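Brolldale Neighbors Board > House & Home > Does decluttering by category work for anyone?

mothballed_ed
Original poster

My wife borrowed a book that says you should sort your belongings by type instead of by room. You gather every pen in the house, then every towel, and so on, until you are ashamed enough to let some go. We have been at it since December. We own 397 pens. I would like to hear from someone who finished.

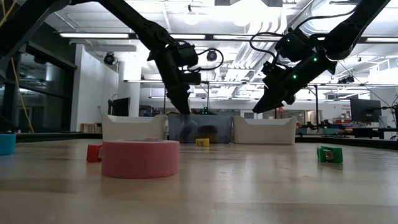 Reading time for this thread: 3 min

Grometard
I finished. It took a year and I now own one good spatula, which I can't find.

The category thing works for clothes and books. It falls apart on "miscellaneous," and in my house that was most of it. The book gives miscellaneous a page and a half.

nwynne
Going to disagree with Grometard. Miscellaneous is where it helps most. I had tape in four rooms and bought more every time I wrapped a present. Put it all in one bin and you stop buying tape.

Room by room, you just tidy the same drawer every spring.
— Nerys Wynne

Grometard
You stop buying tape and start walking downstairs for tape. I clocked it once. I'd rather own two rolls.

flodero
Two rolls is fine. Two of anything you use on different floors is fine. The book is written by a person with one floor.

mothballed_ed
Update on office supplies, which we did last night until 11:20. Scissors went fine. Staplers did not.
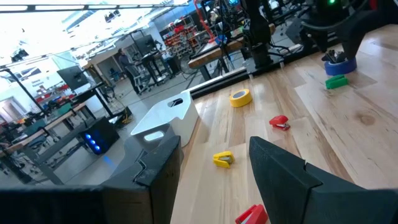
My position is that a household needs one, and that it should live by the phone bills. Hers is that the one from her old job at Godoy is sentimental. I asked what the sentiment was and she said she never liked it there, so I have let that go.

nwynne
Keep the one that takes the staples you already have. How many staples do you have?

mothballed_ed
A box that says 3,000, opened. We staple perhaps twice a year.

flodero
Then you're set until the house is sold. Leave the box in the drawer and let the next people have the argument.

Grometard
For the record, this thread has 1,264 views and it's about staplers. Mine on the zoning vote got 20.

nwynne
Yours was in all capitals, Grometard.

mothballed_ed
We start on cables this weekend. She has a shoebox and I have a suitcase. If anyone wants a charger for a phone with buttons, message me before noon — after that it goes to the thrift store, assuming they'll take it this time.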